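Husel 賃貸・入居サポート よくある質問
最終更新 2024-07-20

急いで書き足してます。抜けがあったら窓口まで。順番もまだ整理できてません。

Q 申し込みに必要なものは?
本人確認書類、収入がわかるもの、緊急連絡先。この三つがそろってから審査開始です。収入証明は源泉徴収票でも給与明細でも可。明細の場合は直近2か月分。スマホで撮った写真でも受け付けますが、四隅が切れてるものは再提出になります。

Q 審査は何日かかる?
書類がそろってから4営業日。保証会社から電話が行くことがあります。出られなかったら折り返しを。ここで止まる人が一番多いです。

Q 保証人は要りますか
Kennedy棟は保証会社のみでOK。Privthorpe棟はオーナーの方針で連帯保証人も必要です。親族以外でも可、ただし国内在住の方。

Q 外国籍でも借りられる?
借りられます。在留カードの両面コピーをお願いします。在留期間の残りが短い場合は、更新申請中とわかるものを一緒に。契約書は日本語版が正本、英語とフランス語の参考訳あり。フランス語はDarlene Paquetteが担当なので、希望の方は申込時に一言ください。

Q 海外にいるまま契約できますか
できます。オンラインで重要事項の説明をして、書面は電子署名。鍵の受け取りだけは本人か、委任状を持った代理の方。郵送はしてません。

Q 敷金・礼金は
敷金1か月、礼金なし。ペット可の部屋は敷金2か月です。退去時の精算は明渡しから1か月以内に明細を送ります。

Q 初期費用をカードで払いたい
払えます。分割はカード会社側の設定で。家賃のほうは口座振替だけです、すみません。

Q 更新料はありますか?
Kennedy棟はなし。Privthorpe棟は2年ごとに新賃料の半月分。更新の案内は期限の3か月前に届きます。届かない場合、住所じゃなくてメールの登録が古いことが多いでです。マイページで確認を。

Q 家賃が上がることはある?
あります。更新のタイミングで、周辺の相場や税の負担が変わったときに相談させてもらう形。いきなり通知だけで上げることはしません。納得できない場合は署名せずに連絡ください。話し合いの間は今までの賃料でお支払いを。

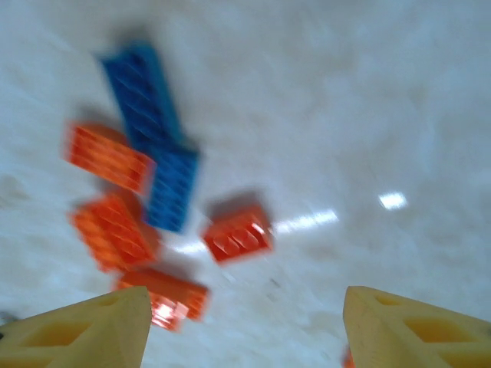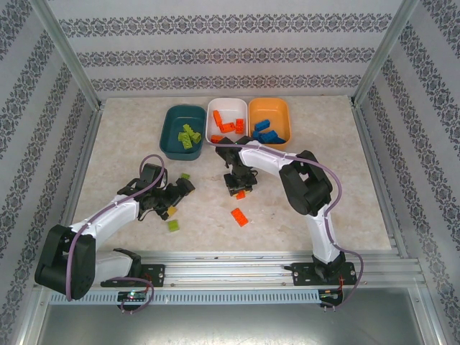 Q 内見の予約方法
サイトの空室一覧から。当日予約は電話のみ、午前中にお願いします。1回で見られるのは4部屋まで。現地集合です。場所がわかりにくいのはKennedy棟の229号室で、北側の階段からしか行けません。エレベーターを降りて探しても見つからないので注意。

Q 内見なしで申し込める?
可。ただ「思ってたのと違う」での契約後キャンセルは通常の解約扱いになります。動画を送れる部屋もあるので聞いてください。

Q 部屋を仮押さえしたい
申込書が出ていれば4日間は止めておけます。書類なしの口頭だけは不可。同じ部屋に複数の申込が来たら、書類が先にそろった方から。

Q 二人入居、ルームシェアは
二人入居は大丈夫。友人同士のシェアはPrivthorpe棟のみ、全員が契約者になります。一人だけ先に出る場合は契約の巻き直しが必要で、事務手数料がかかります。

Q 民泊や又貸しは
全棟禁止。短期でも、知り合い相手でも。管理規約の違反で契約解除になった例があります。長く留守にするときは事前に届けを出してもらえれば問題なし。

Q 引越しで荷物が多い。駐車できる?
搬入用のスペースが建物裏に2台分。予約制、1枠2時間。9月は転勤の方で混むので早めに。路上駐車は近所から苦情が来ます。

Q 住所変更や郵便受けは
転居届は各自で。郵便受けの番号は鍵と一緒に紙で渡します。暗証番号は初期が1210なので、入居したらすぐ変えてくださいい。変え方はふたの裏にシールあり。

Q 水漏れなど緊急のとき
まず元栓。それから緊急ダイヤル、24時間です。鍵の紛失も同じ番号。鍵の交換代は自己負担。火災保険で出る場合もあるので証券を見てみてください。

Q 火災保険は指定?
指定なし。自分で選んだものでOK、補償内容が条件を満たしているかだけ確認します。証券の写しは鍵渡しの前日までに。

Q Kiltuseoのアプリに入れません
登録メールが契約書と違うパターンがほとんど。違ってなければパスワード再設定。それでもだめならClifford Ouellet宛に、棟名と部屋番号を書いて送ってください。部屋番号だけだと棟がわからず時間がかかります。

Q 退去の連絡はいつまで?
1か月前まで、アプリか書面で。電話だけでは受付になりません。日割り計算はKennedy棟のみ、Privthorpe棟は月末締めです。立会いの希望日は二つ書いてください。

Q 購入の相談もできますか
Huselは賃貸だけです。売買は扱いなし。ローンの質問もよく来ますが、こちらでは答えられません。

駐輪場の抽選と粗大ごみの件は次の更新で足します。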